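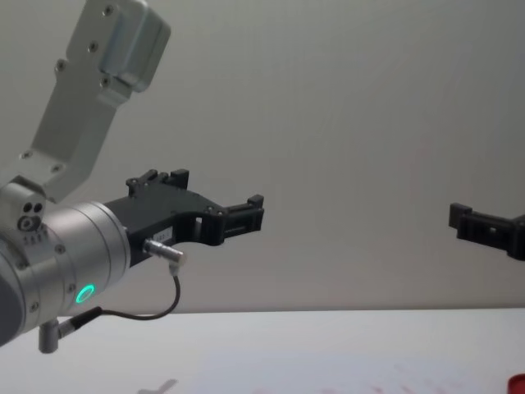

Vekby, 9/22/19

So the way you teach a robot to pass a thing from its left hand to its right is you do it yourself seventy times and try not to hate it.

I got the job through Anneli Riihimäki, who used to cut my hair and then went back to school and came out the other end running a lab at Ahonen. She called me up and said, "You've still got good hands, right?" and I said sure, since I figured she meant for washing dishes or something. I'd been out of the glove factory for most of a year by then. (Twenty years on the cuff machines at Grosisa, if you want to know, and I can still feel a bad seam with my eyes shut.) She said come Monday morning's bus and bring lunch.

What you do is sit on a stool with a handle in each fist. You squeeze the left handle, the left gripper closes. You lean, it leans. There's a tiny delay that makes you feel a little drunk for the first hour, and then your brain swallows it and you stop noticing, except when you go home and reach for the salt and expect it to be late.

My first day, Miklós Boros set me up. Miklós is very tall and talks to the arms like they're cows. "Come on, come on, over you go," he'd say, walking them out to the start position, the two grippers nose to nose over the table with nothing between them. Then he'd tap the table edge and look at me.

"Green light, you can move," he said. "Any other color, hands off and yell."

"Yell what?"

"Whatever you like. Irja yells 'soup.'"

I didn't ask. I found out later it really was just the word she'd picked.

The job that month was the handover. Left hand picks up a piece, carries it to the middle, right hand takes it, right hand puts it down in the tray. Then somebody resets the pieces and you go again. Each go is called an episode, which I thought was very grand. I told my sister on the phone I'd done thirty-three episodes and she said of what.

I was bad at it! I want that written down somewhere. I'd assumed it would be like gloves, where your hands know the work and your head can go off and think about supper. But at the machine you've got skin. You can feel the cloth start to slip before it slips. On the stool you've got a handle that feels exactly the same whether the gripper has hold of a block or a handful of air, and so you have to look, all the time, really look, until your eyes feel like boiled onions. I dropped the first piece. I dropped the second piece. The third one I passed so hard that the right gripper shoved it back out of the left and it went skating off the table and under a cabinet, where as far as I know it still lives.

"Good," said Anneli, from behind her screen.

"That was good?"

"No. But you went slow in the middle. Keep doing that part."

The middle was the whole trick. You'd think the hard bit of giving somebody something would be reaching, or grabbing, but no, it's the second when both of you have it. Let go early and it's on the table. Let go late and you're in a tug-of-war. I'd been handing people things for fifty-eight years and I had never once thought about it, and now I couldn't take change at the grocery store without standing there holding on to my end of the coins like a lunatic.

By the second week I had it. I'd bring the left in level, wait, bring the right in a hair lower, close, wait again, and then open the left and sort of breathe it backward. That's the only way I can say it. Syahrul Chin, who did the computer end of things and sat with his shoes off, played some of my episodes back on the big monitor with just the paths drawn as lines, and there was a little dip in every one right after the pass.

"What is that?" he said. "You do it every time."

I looked at it for a while. It was a dip like a nod.

"I don't know," I said. "Is it wrong?"

"It isn't anything. It doesn't help and it doesn't hurt. I just wondered what it was."

I thought about it all the way home on the bus, past the sawmill and the long stretch where there's only the one mailbox, and I couldn't come up with it. I got my coat off and stood in the kitchen and passed the butter dish from one hand to the other six or seven times. No dip. I felt like an idiot and made eggs.

Now, I should say about Aleksi, because otherwise the next part won't mean much to you. Aleksi Lindqvist and I worked across from each other at Grosisa for eleven of my twenty years. He did thumbs. I'd finish a cuff and hand it over the gap between the machines, and he'd take it without looking up, and that was most of our conversation some days. We were never anything, he and I. He had a wife and then he didn't, and I had a dog. But you hand a man that many gloves and you get to know how he takes them. He moved to Rumham in January when the line closed, to be near his boy, and we said we'd write and then did not.

Anyway. We got to the end of the handover work on a wet afternoon and Anneli said we had enough, Syahrul was going to train on it over the weekend, and would I like to be there when they ran it. I said I supposed so. I'd already spent the morning wiping the table, which always got these pinkish smudges on it that I could never quite get out, and I had nothing on at home.

Irja Lappalainen came in for it too, even though it was her day off. She had done as many episodes as I had, nearly, and better ones if you ask me. She worked the handles like she was knitting, elbows in, no fuss at all. We sat on two stools by the wall with our coats in our laps like people waiting on a bus. Nobody was holding the handles. They were just hanging there on their hooks and I didn't know where to put my hands.

"Come on, come on," said Miklós, and the arms went to the start, nose to nose.

Syahrul pressed a key.

The left one went down and missed. It closed on nothing, came up with nothing, and carried the nothing very carefully to the middle, where the right one took it and put it in the tray. Irja laughed so hard she had to hold on to my sleeve. Syahrul put his forehead on the desk.

"Again," said Anneli.

It missed again. Then it got a piece and dropped it. Then it got one by the very corner, and I was off my stool with both fists out in front of me, squeezing, as if that would do any good, and it held, and it came up. It brought the piece in level. It waited. The right one came in a hair lower and closed. It waited again.

"That's you," Irja said to me, quite low. "That waiting. I never wait like that."

And the left one opened, and backed off, and the whole arm gave its little dip.

Well, I knew it then. I couldn't have told you looking at my own hands, but I could see it plain from across the room. There was a lip on Aleksi's machine, a metal guard that stuck out at just the wrong height, and if you drew your hand straight back after passing him a cuff you'd bark your knuckles on it. Everybody did it once. After that you let go and ducked under. I'd ducked under that guard a few hundred times a day for eleven years, and the guard's been scrap since winter, and there was this great silver arm in Vekby ducking under it anyhow.

I didn't say so. I sat back down. They ran it until suppertime and wrote down how it went, which was so-so, better than Syahrul had feared and worse than he'd told Anneli it would be. She wanted more episodes with the pieces turned sideways. Could we both do the next few weeks? Irja said she could if she had the later bus. I said fine.

Syahrul caught me at the coat rack. He had one shoe on.

"I could take that dip out," he said. "If it bothers you. I can smooth it and it'll never know."

"Does it cost you anything to leave it?"

He thought it over properly, I'll give him that. "A fraction of a second a pass."

"Then leave it," I said.

I had Aleksi's address in the back of the phone book, on the page with the vet and the man who does the chimney. It took me three tries to write the letter. The first one was all about the robots and read like a brochure, and the second was all about the dog, who's dead, and I cried on it. The one I sent was short. I told him I had work again, and that I spent my days handing things across to somebody who didn't look up, so he'd know about how that was going. I asked if he still had the scar on his thumb. Then I wrote, do you remember the guard on your machine, and I stopped there for a good while with the pen up, because I didn't know how to put the rest, and the last mail goes at four.

I put, it's still catching people, come and see, and I walked it down to the box in my slippers.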